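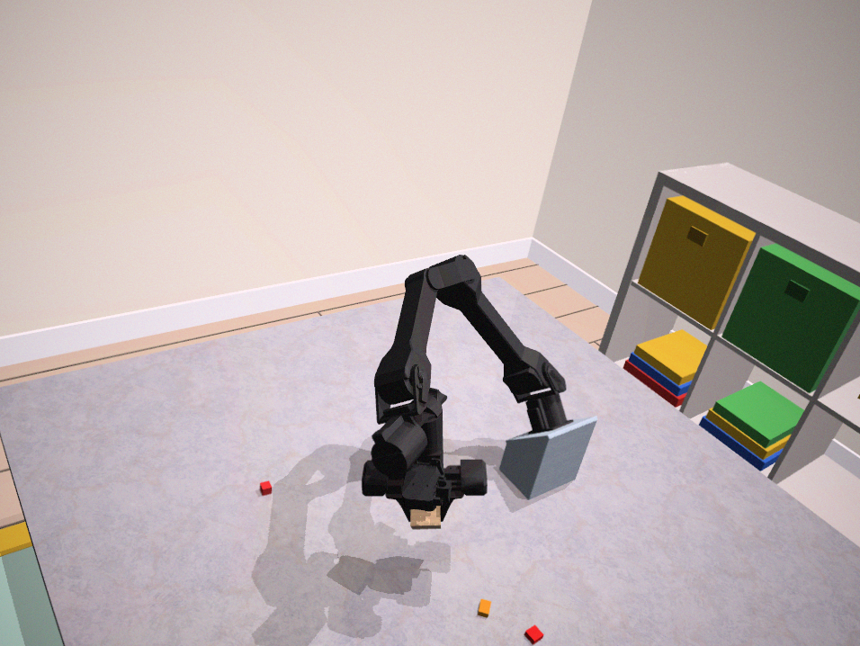 The written rules for a small robot cell are usually older than the cell itself, and at Hulesgate they were copied from a milling shop. Åsmund Haugen, who took over the training rooms there in August, read them on his first evening and found seventeen instructions about cutting fluid. There was nothing about the simulator, where his trainees spend most of their hours before they may touch a real arm. So he began to write his own rules, and he began with scenes like this one: a black arm over a pale mat, a small tan block between the fingers of the gripper, red and orange blocks lying free on the mat, a shelving unit with a yellow and a green bin on the right. Every object in such a room, he says, must have a rule that belongs to it, also the shelf.

The shelf is in fact where the discussion started. Trainees look at the gripper, which is natural, and they forget the other parts of the arm. The elbow stands high and needs a lot of air. When the base turns, it is often the elbow or the forearm that comes first to the furniture. Haugen's rule 2 says that the swept volume of the whole arm shall be checked against everything fixed in the room, before any program is run, and that the check shall be repeated when somebody moves a shelf. "Also when they move it by the width of a hand," he told me.

His draft was sent to two other places, Imhof and Prudow, and there the opinions went apart. In Imhof they wanted a speed limit in the simulator equal to the one in the real cell, 200 millimetres per second during teaching. Haugen agreed at once. A trainee who has practised fast will teach fast, and the hand remembers more than the head. In Prudow they found this too slow for long exercises, and I must say I understand them - I tried one myself and had time to drink a coffee before the arm was back at its home position.

The second quarrel was about loose parts. Must a block on the work surface be treated as an obstacle or as a target? The old habit was to switch off collision for everything that was meant to be picked up, so that the program did not stop all the time. The new text forbids it. A part is an obstacle until the step in which it is gripped, and it becomes an obstacle again when it is released. This makes more work for the person who writes the program, and there have been complaints, some of them long.

Then there is the matter of records. The exercises are run in a package from Busent, and each run gets a number. When I visited on Mar 3, 2021, they were at run 1675. Haugen asks that each failed run is kept together with one sentence from the trainee, written the same day. Many of these sentences are very short. "Forgot the tool length" comes again and again.

The draft still has no chapter on who may change the scene file, and for the moment everybody may. Prudow has promised a proposal for it, and Haugen has left four empty pages at the end of his binder.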